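Refinishing a big worktable top: going pale, and keeping it clear

kettlepoint wrote:
So I finally did it. After years of working on a top that had turned the color of old tea, I switched the big table over to a light one and I'm thrilled with it! The old surface was so dark and blotchy that I could drop a screw and spend ten minutes patting around for it. Now I can spot anything from across the room. I spent all of March dithering over it and the job took one long afternoon.

A few things I'd love opinions on:

Matte or a bit of sheen? I went flat and I love how calm it looks, but I'm nervous about rings from drinks. I have a soda going pretty much any time I'm in the room (I know, I know).

Also, does anybody run a rail or a lip along the back? Mine is against a wall with a gap behind it and everything I own wants to roll into that gap.

marlow_b wrote:
Congrats! A pale top is the best thing I ever did for my eyes. I'd stay matte. I had a semi-gloss one under a shop light and the glare drove me out of the room by evening.

On the rail, yes, do it. Mine is a length of dark bar screwed straight into the back edge, and I wouldn't go without it now. Pencils, drill bits, cans, they all stop there. Leave a little opening at one end so you can sweep crumbs and dust out.

tinwhistle50 wrote:
I'm going to be the grump. Pale tops look great for one summer and then they show everything. Coffee, marker, glue, that pinkish ghost a berry leaves. I had one in the sewing room and I was wiping it twice a day. Went back to a mid brown and I've been happy ever since.

Also, drinks don't belong on a work surface. Put a little shelf at elbow height and keep them there. I lost a whole set of paper patterns to a root beer.

kettlepoint wrote:
tinwhistle, I hear you, and I'm sorry about the patterns! But seeing the mess is kind of the point for me. On the old one I'd lay clean paper down on something sticky and only find out when I peeled it up. I'd rather wipe twice a day.

The shelf idea is good though. I may steal it.

Zofia Rutkowska wrote:
I can help with the rings question, I've redone the tables at our craft room in Drolton more times than I care to remember. Flat finishes are more forgiving than people think. Fresh ring, damp cloth and a drop of dish soap, then dry it right away. If it's been sitting overnight, a paste of baking soda and water, very light pressure, small circles. Please don't use the scrubby side of a sponge. You'll polish a shiny patch into a matte top and that patch will look at you forever.

For the price of tops, our last one came through Walczak at 500 even, delivered, and it was plain light stuff with no pattern at all. I loved it the moment we set it down. There's something about a big quiet surface that makes people want to start a project.

I do agree with tinwhistle about the berries.

oddjobs_len wrote:
500 is a steal. I was quoted 1,691 by a place in Hondivville for a top that size, and that was before they'd cut the corners. I told them thank you very much and went home and sanded my old one.

Question for Zofia, do you seal the edges? Mine always go first. Water gets in at the front where people lean.

Zofia Rutkowska wrote:
Len, yes, always the edges, two thin coats, and a third along the front where the elbows go. Let each one go fully hard. I've rushed it and had sleeves stick to it, which was very funny for everyone but the sleeve.

marlow_b wrote:
1,691!! For a flat thing!

My other piece of advice for kettlepoint, and I feel strongly about this one, is to clear the top completely at the end of every session. Everything. Tools to the wall, scraps in the bin. It takes me five minutes and I walk in the next morning so happy. One item left out is fine if it's the drink you're still finishing.

tinwhistle50 wrote:
Five minutes for you maybe. Some of us have a half-pinned jacket that can't be moved for a week. A table is for having things on. I don't get this urge to make every surface look like a showroom.

marlow_b wrote:
Fair, I don't sew. If I had pins everywhere I'd probably leave it too. Could you slide the whole thing onto a board and lift it off?

tinwhistle50 wrote:
I have a board. It's under the other jacket.

kettlepoint wrote:
Ha! OK, I'm going to try clearing it every night for a month and see how it feels. I do think it depends on the kind of work. I'm mostly doing small assembly stuff and it all goes back in trays anyway.

Update on the rail — I went with black, running the long way across the far side, and I'm so pleased with it. It gives your eye somewhere to stop. My brother says it looks like a cafeteria, but he eats lunch there, so.

oddjobs_len wrote:
Black was the right call. I did a wooden one from Brurkach offcuts and it looks nice but it's the same color as the top, and I keep banging my knuckles on it when I reach over.

How high did you make it? Mine's too tall to get a dustpan over.

kettlepoint wrote:
Low enough that I can get my hand over it without thinking, but I never measured! I held a scrap up, liked it, and cut. I'll put a ruler on it tonight if you want the number.

As for the drinks shelf, I haven't built it yet. A red soda can really pops against that pale top, I have to say, and it lives toward the back, just short of the rail, where my elbows can't get at it. Next on the list is the front edge, two thin coats and then the third like Zofia says, and I'll report back on whether my sleeves survive.

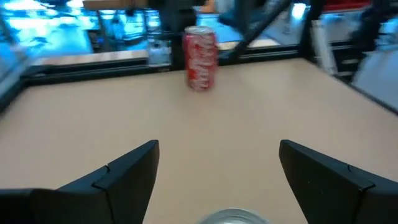 Contact us | Copyright, the board and its members | Back to top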